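Budgeting for a service robot in a shared office, what are we missing?
Forum: Small Fleet and Facilities > Buying and Planning

gravelpit_ops
Posted June 2023
We have money for one mobile robot with an arm, to do light cleanup in the break areas. Sorting cups and cans, wiping counters, picking things up off the tables. Two quotes so far, Distov and Byun. Distov is a lease at 1,161 a month with service included. Byun is 1,031 a month, and service is a separate contract at 706 a quarter. I need to send a number upstairs and I don't want to go back later for more. What did you forget the first time?

tallow22
Spare batteries and a second charger. Also floor work. We had a door threshold the base would not cross and that was our first extra bill.

mmk_bench
Work out the yearly totals before you compare. Distov comes to 13,932. Byun is 12,372 plus 2,824 for service, so 15,196. The cheaper monthly price is the more expensive robot.

gravelpit_ops
Thanks, I had only looked at the monthly. Distov wants to know what kind of space it is before they commit to a gripper, so I'm posting what I sent them. Kitchen and the big room, hard floor in one and carpet in the other. 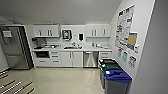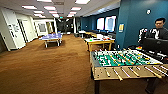 tallow22 wrote back that the carpet would worry him more than the arm. Ask both vendors for run time on carpet, in writing. Ours was sold as up to 2 hours of driving and we never saw that on anything but hard floor.

mmk_bench
I don't agree that carpet is the main thing. Low pile is fine for most bases. Bins are harder. If you want it to sort, the arm has to reach the openings and somebody has to train it on your own trash. Jitumar charged us for that as a setup line and it was not in the first quote.

gravelpit_ops
Setup is not in either of mine. I'll ask.

pinhook
I'd leave sorting out of year one. Budget for tables and counters, get that working, then add it. We planned for everything at once at our Grarkport site and spent January paying for a robot that sat on its dock.

mmk_bench
Then you are paying a full lease for a wiping machine. If sorting is the reason for buying it, price sorting now.

pinhook
Fair, but get the lease with an early exit either way. Check who pays return shipping too.

gravelpit_ops
Distov has an exit at six months. Byun has not answered on that. I'm adding lines for setup, one spare battery and shipping, and I'll hold the request until both quotes are redone.

tallow22
Add gripper pads. They wear out and they were not covered under our service plan.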